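Curnex Sloped-Wall Parts Bin, Gray
Item no. 2874

The Curnex bin is supplied by Mekholm for sorting rooms, stockrooms and school workshops. Slanted sides keep small parts within easy reach.

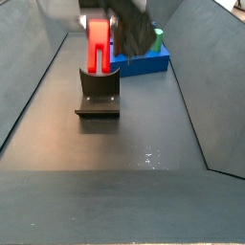
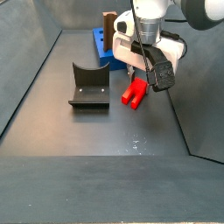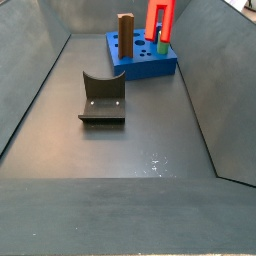 Gray interior with matte finish.

Load: up to 19 pounds
Matching lid: item no. 867, sold separately
Orders received by noon on Saturday ship the following week. For quantity pricing, contact Ayten Kaplan, Institutional Sales.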